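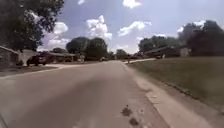

Hsin-yi Lo asked, on reading the previous report, why the surface survey had been given priority over the kerb works when the residents' letters were mostly concerned with the kerb. Her point was that a street can be patched at any time, while a kerb once lifted commits the contractor to the whole length.

The order has been kept, for the reasons set out under section 2, but the kerb inspection has been brought forward and its findings are included in this report.

# Betside residential streets: surface and kerb condition

Progress report to the Trandason fund, 16 Jan 2025

## 1. Position at the end of the period

The survey covers 5 streets. Walkover inspection is complete on all of them. Core sampling is complete on two and has not started on the remainder. Spend to date is within the agreed profile and no change to the grant is requested.

| Item | Status |
|---|---|
| Walkover inspection | Complete |
| Kerb and pavement inspection | Complete on Wasasel Road, in hand elsewhere |
| Core sampling | Two streets complete |
| Drainage check | Not started |
| Draft repair schedule | Due in March |

## 2. Carriageway

Wasasel Road is the longest of the streets, at 690 metres, and has been used to settle the recording method. The carriageway is wide asphalt, weathered to a pale grey, with faint lighter and darker patches. Changes of shade have been logged separately from defects, as a change of shade alone does not show a loss of binder or a difference in depth.

A group of small dark stains lies near the middle of the road, towards the right-hand side. From appearance alone they could be oil or damp. They are entered in the log as "staining, cause not established". If oil is confirmed, the area will be cleaned and checked for softening before any surface dressing is laid, as dressing bonds poorly over residue. If the marks are damp, the entry will pass to the drainage check.

The carriageway was surveyed first so that levels could be fixed before the kerb face was measured. Kerb upstand is taken from the road surface, and a later overlay would make the earlier readings useless. On a street of this width there is room to plane a strip along each side and hold the present upstand, and this is the method now preferred.

## 3. Kerb, pavement and verge

The concrete kerb and pavement strip on the right-hand side runs alongside open, gently sloping grass. The concrete is slightly mottled. The line between the concrete and the grass is soft and a little uneven, and the edge will need to be cut back before joint widths can be measured. Edge cutting was not in the original schedule. It can be met from the contingency.

A paved crossing over the grass links the road with the houses. Crossings are being recorded as separate items, as the kerb there may need a different section and a deeper bed. The small post beside this crossing has been marked on the plan as a fixed object to be protected during the works. Its owner has yet to be confirmed.

Large trees stand around the houses. Root depth is not known, and no excavation next to the pavement will be priced until trial holes have been dug. The tree positions have been passed to Ho Surveys for the base plan.

## 4. Core samples

A total of 96 cores is allowed for across the programme. Results from the first two streets have been received but not yet checked against the site log. They will be issued with the draft schedule, together with the position of each core measured from the kerb line.

Three points are open with the laboratory:

- the depth at which the lower layer is to be reported
- the marking of cores taken inside a shaded patch
- storage of the halves kept for later testing

## 5. Matters for the fund

Agreement is sought to move the cost of edge cutting from contingency to the kerb budget line. The total is unaffected.

Agreement is also sought to dig the trial holes before the remaining cores are taken. Both need the same traffic notice, and one notice for each street would avoid a second closure.

## 6. Work in the next period

Kerb inspection will continue on the other streets, using the Wasasel Road record sheet without change. The drainage check will follow the same order as the walkover. The stained area will be inspected again and its log entry either closed or transferred.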